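August 14, 2024
Claims desk notebook, joint exercise damage, Bollham district

Carried on from the May sheets. The pavement model for the Pestmont road still over-predicts rutting under tracked vehicles. Cause found this morning: the load table had axle weights entered per wheel on the transporter rows. Corrected, reran, saved as a new run. Old run kept for comparison, do not cite it.

Claims logged to date from the exercise: 49. Of these, 7 are for cracked plaster in houses along the convoy route, the rest are road edge, culvert and field access. Plaster claims need a vibration reading and we have usable traces from only two gauges. The Juška gauge was set on loose gravel and reads high. Treat as upper bound only.

Yolotzin Zepeda wants the map split by column direction, outbound and return. Agreed. The ministry form has one box for date of damage and most residents wrote the date they noticed it.

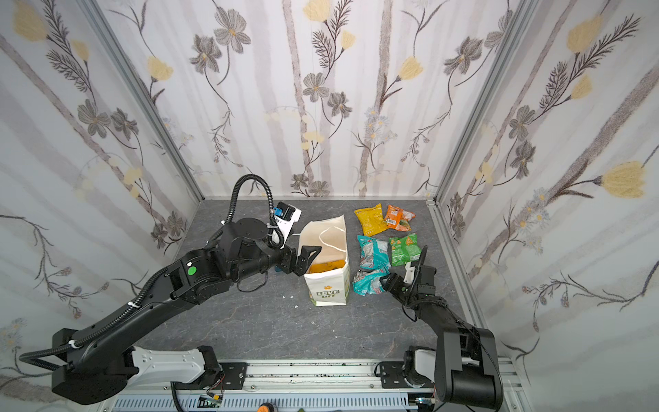 Two-arm cell, gift bag and snack packets on the work surface.

Afternoon: checked the culvert at Skedel against the survey drawings. Drawn cover over the pipe is nearly 2 feet. At that depth the transporter load should pass at low speed. If the cover had been worn down before the exercise, the host army will argue prior condition and the claim goes to shared liability. Need the maintenance record from the district before sending anything.

Rule for the write-up: state the load, the route and the prior condition. Leave out whether the exercise should have been held. The council letter mixes the two and will be answered on the second point only.

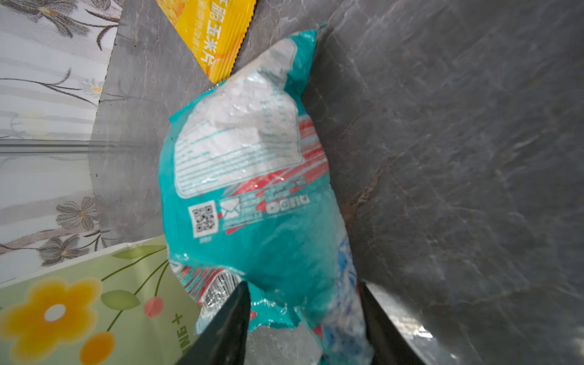
Nadiia Yurchenko: I would not wait for the district on Skedel. Their record stops at the last resurfacing and says nothing on cover depth. Ask for the contractor's as-built instead, and file the claim as provisional so the deadline is met.

Done, filed as provisional. As-built requested. Rerun of the plaster set still open, Juška trace excluded.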